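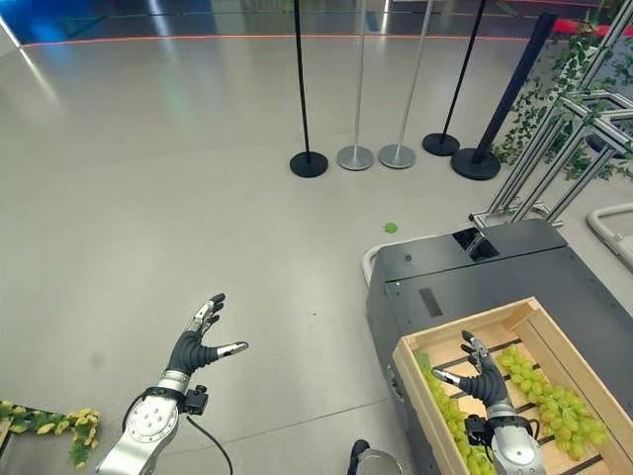

How to Learn a Jazz Standard by Ear (and Still Know It in August)

Every jazz singer and player owns a fat book of tunes, and every one of us has leaned on it long past the point of dignity. I carried mine to a restaurant job for years. It had a coffee ring on the ballads and the spine was mostly tape. One night the lamp on the piano died halfway through the bridge of a tune I had played at least once a week since college, and I found out that I didn't know it. I knew where it was in the book.

What follows is the method I've used since then, and the one I give to students at Tindmont, where I teach the evening class. It works for pianists, singers, horn players and the occasional brave bassist. You need one tune, a way to play recordings, and your instrument, which should stay in its case for longer than you'd like.

Pick the right tune

Your first one should be 32 bars, in a form you can hear without a diagram. Most standards of that length fall into four chunks of 8 bars, often with the first, second and fourth chunks nearly the same. That leaves you two real things to learn, the main part and the bridge, which is a bargain.

Don't choose the tune that will impress people. Choose one you already hum while looking for your keys. If you can't hum any of it, you'll be learning two things at once, and one of them will be resentment.

Find three recordings

Try for one singer who delivers the melody more or less as written, one instrumental version at a medium tempo, and one that takes liberties. Put the liberties away for now. People always want to start with the strange one, and then they learn a brilliant pianist's substitute chords as if they were the tune, show up at a jam session, and collide with the bass player in bar 5.

The plain vocal version is your reference. Older recordings are often good for this because the singers had a song to sell and got on with it.

Listen before you touch anything

Play the reference recording a few times a day for several days. Walk around with it. Wash the dishes with it. Leonie Partington, who taught me most of what I'm passing on here, wouldn't let me play a note until I could sing the melody straight through while she asked me questions about my electric bill. I thought this was cruel. It was, a little, and I can still sing that tune during a tax audit.

Sing with the record first. Then turn the volume down for a few bars, keep going, and turn it back up to see whether you and the singer are still in the same place. If you come back a bar early, you're clipping the long notes. Almost everyone clips the long notes. Count through them until you stop.

If the singer's key is miserable for your voice, sing it wherever it's comfortable. Croaking is fine. You aren't auditioning.

Learn the words, even if you play the trombone

Players skip this part and then wonder why their phrasing sounds like someone reading a parking sign. The lyric tells you where the breath goes and which note matters. It's also the best memory aid ever made. You may forget an interval, but you'll rarely forget that the moon comes before the heartbreak.

Write the words out by hand, one line per phrase. Mark where each section starts. Leave space above for chords later on.

Put the melody on your instrument

Now open the case. Find the first note by ear, and take it phrase by phrase: sing it, play it, sing it again. When the two don't match, trust the voice and hunt for the note. Wrong notes at this stage are cheap, and you tend to remember the right one better for having stepped on its neighbors.

Once you can get through the whole thing, play it very slowly with a metronome. I set mine at 88 and let the click fall on two and four. A click on every beat turns some people into a typewriter.

Hear the bass line

Go back to your instrumental recording and listen only to the bass. Hum the lowest note at the start of each bar. You don't need to name it yet. Once you can hum the roots through a whole section, play them, and write them above your lyrics.

Then play the roots while singing the melody. For my money this is the most useful exercise on the page, and the one students do least, as it makes you feel like you're patting your head on a unicycle. Take it in two-bar pieces. It'll be ugly and then, some evening, it won't be.

Fill in the chords

With root and melody in place, you can narrow down the rest. For each root, ask whether the chord is major, minor, or a dominant wanting to go somewhere. Try all three and keep the one that doesn't make you wince. Standards reuse the same few moves over and over, so the second tune goes faster and the fifth feels like cheating.

Only now may you look in the book. Compare its chords with yours. Where you disagree, check the recording before you surrender. My old copy has one bridge printed with a chord I've never heard any band play, and generations of us have politely performed the typo.

Move it to another key

Pick one a fourth away and play the melody there without writing anything down. If you fall apart, you had memorized finger movements. Go back to singing, find the spot where it crumbled, and fix that spot alone. Singers should do this too, with a pianist or a plain drone, since the house trio will sooner or later start you in whatever key they feel like.

Play it for someone

A tune isn't learned until you've gotten through it with another human listening. The bar doesn't have to be high. A roommate will do. At Tindmont we go around the room in the last half hour, melody only, no paper, and the people waiting their turn are a very forgiving crowd because they're too scared to listen closely.

Keeping it

Make a list of the tunes you know and play through some of it every week. Melody once, one chorus of roots, one chorus of whatever you like. When one goes fuzzy, return to the reference recording, and leave the book on the shelf for another day.

If you get lost during a performance, stop playing, keep counting, and listen for the bridge. Drummers usually announce it. Come back in at the top of the next section wearing the expression of a person who meant to leave all that space.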